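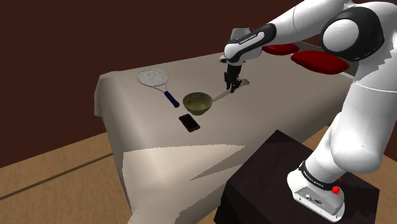

Table Clearing Arm, Vostville Shared Workshop
Progress report to the Espinoza small projects fund
Period: second part of the build, up to the end of October

1. Where we are now

The purpose of the grant is to build an arm station which can clear a table after use, and which other members of the Flaltgate workshop can later use for their own projects. In this period we worked mainly in simulation, as it was agreed in the plan. The real bench is under construction in parallel and I report on it in section 4.

The simulated room is now complete enough for daily work. It contains the Franka Emika arm on its dark pedestal, a table with a cloth, and a set of household objects which we change between the runs. The present set includes a kitchen knife, a bowl, a tennis racket and a smartphone. I chose objects of very different shape, so that a method which is good only for one shape will show its weakness early.

2. Results of the grasping tests

We made 2,517 simulated attempts in this period. Of these, 1,946 ended with the object lifted and held for the full waiting time. I consider this a fair result for the middle of the project, but it is below the level I would accept for the real arm.

The failures are not equally divided between the objects. The bowl is the easiest when the gripper takes it by the rim. The smartphone is difficult, for it is thin and lies flat on the cloth, and the fingers must come very low. In many attempts they touched the table first and the safety limit stopped the motion. The racket is easy to grasp at the handle but it turns in the fingers when it is lifted, as most of its length is on one side.

The knife needs a separate remark. We allow only a grasp from above at the handle, and every plan where the fingers close on the blade is rejected before the motion starts. When the knife lies close behind the bowl, the arm must also keep its wrist high during the approach. This rule made the planning slower, and I would like to keep it anyway.

3. The tablecloth

I underestimated the cloth. In the first version the table was bare, and the results were better than they are today. With the cloth, the folds at the sides and the uneven shading disturb the detection of objects, and sometimes a darker patch was reported as an object. We corrected a part of this by training with more variations of the light. Physical movement of the cloth under the fingers is still not modeled well, and I do not expect to solve it before the next report.

4. The bench in the workshop

The steel frame of the real pedestal is welded and painted. The supplier, Gostov, delivered the mounting plate with the holes in a wrong pattern, and we had to send it back. The new plate arrived after 10 days and it fits. The emergency stop is wired and was tested with the power supply, without the arm. The floor anchors are not yet made, because the workshop must first decide on the final place of the station.

5. Money

Spending is inside the budget. The return of the plate did not cost us anything except the time. I ask for permission to move the unused part of the travel line to materials, to buy a second set of gripper fingers with softer pads.

6. Next period

The first task is to improve the low grasp for flat objects. After this we will add 7 new objects to the simulated table and repeat the tests with the same settings. The first movement of the real arm, at low speed and with an empty gripper, is planned for when the anchors are in place. I will send the test protocol to the fund before we start.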